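The Long Life of an Office Mug

At Ojala, the small design studio where I have spent more lunch hours than I care to add up, the kitchen is the room everyone passes through and the room everyone has an opinion about. People who will agree cheerfully on a color or a deadline can hold very different views on whether a cup should drain upside down. I have heard the matter discussed over soup, in the elevator, and once in a meeting that was supposed to be regarding the heating.

So when I was asked to write something for the December issue about the things we use every day and hardly look at, I knew where I would go. I took a notebook, a packed sandwich, and my friend Iida Vuorinen, who used to run a secondhand china stall and still can't sit down in a café without turning the saucer over.

We began with the mugs. White mugs are the sparrows of the kitchen. They are in every break room I have ever worked in, they match one another just well enough, and they seem to move from building to building on their own. The older I get the fonder I am of them. A white mug doesn't announce whose desk it came from or which conference it was given away at, and it goes with any plate you care to put beside it.

Iida's first lesson was that you should meet a mug from underneath. The top half tells you what it is for, she said, and the foot tells you how it was thought about. Is the base flat, or does it have a rim to stand on? Was somebody careful where the body narrows down to meet it? My own grandmother did the same thing with every cup in every shop – over it went, and a thumb around the bottom – and I used to be mortified. Now I do it myself, in front of my children, and they are mortified in their turn.

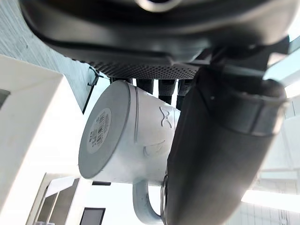
What the bottom tells you

The foot on this one is a muted gray disc with a slightly raised rim, and a round white sticker is still on it, with a barcode too small for my eyes even with my glasses on. I am very fond of a sticker that has stayed put. In my house they come off the same evening, with warm water and a little cooking oil and a good deal of muttering, but in a shared kitchen the job belongs to everyone, and so the label may well outlast the carpet.

There is also a small curved mark raised from the side of the mug, a pair of interlocking arcs, or a wave if you prefer. Iida preferred a wave. She likes a raised mark better than a printed one, for the simple reason that your fingers can find it while your mind is on something else. We spent a pleasant few minutes trying to decide where we might have come across that shape before, and got nowhere at all.

Then handles, a subject on which she could fill this magazine by herself. A good handle, in her view, leaves room for the knuckles and doesn't make you pinch. She tests them with the mug full, never empty, and she likes to carry it across a room before making up her mind. Gonzalo Cuesta, who came in for the milk while we were talking, said he has never once used a handle and holds his coffee in both hands like a bird. He took his cup and left us to it.

Where everything ends up

Sooner or later every dish comes back to the sink, and a kitchen shows its character there more than it does at the table. I grew up with a single enamel basin and a tea towel spread on the counter, and for years I believed that any other arrangement was showing off. I have softened. Having a second basin, even a small one, changes the whole mood of washing up. You can rinse in one while the other is full, you can pour out the cold end of somebody's coffee without splashing the clean spoons, and two people can stand there together and get a proper conversation in.

The thing that won me over completely, though, was the roll-up rack. I bought my first one for 40 dollars at Narneo, a housewares shop that has since become a place to have your eyebrows done, and I still consider it money well spent. It lies across the sink when you need it and goes away in a drawer when you don't. A colander can sit on it. So can a pot lid, or a bunch of radishes.
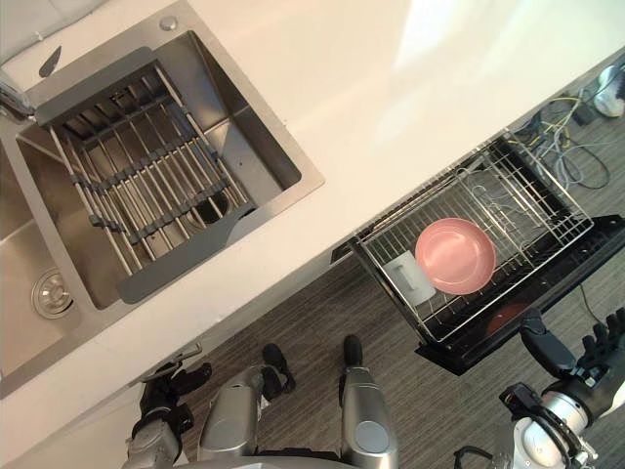

Photo: Ojala kitchen archive

The one at Ojala has silver rods joined by dark gray strips, and it lies over the large square basin with the smaller basin to its left. The wire basket beyond the front of the counter is the other school of thought: a home for the dishes, with tall dividers along one side and a black tray underneath. A pink plate lies flat in it, with a white mug on its side next to it, and there is a reddish bowl down in the tray.

Iida looked at that plate for a long moment. She is an upright-plate person, and she feels that dividers are there to be used. I am more easygoing on the question. A plate lying flat has a restful look about it, and if you are only washing up after one lunch, there is plenty of room to be generous. We did agree about the pink, a soft, matte sort of color that makes toast look cared for. I wouldn't want a whole cupboard of it, but one or two pieces among the white are as welcome as a scarf on a gray coat.

A few habits worth borrowing

Before we packed up I asked around for advice, and I pass it on as it was given to me. Santeri Rissanen empties the drip tray every evening before he goes home and wipes it with the same cloth he has just used on the counter. Iida washes glasses first and anything with egg on it last. She also takes the strainer out of the drain and scrubs the underside with an old toothbrush, a job I had been successfully avoiding since I left my parents' house.

My own contribution is smaller. I keep 2 mugs at home that I don't let into the good cupboard, plain white ones, for paint water and pencils and for visitors who wander out into the garden and set things down in the grass. They have been rained on and dug up, and one of them spent a winter behind the shed. I washed them both again this morning, and they are on the rack by the window now, upside down, the way I like them.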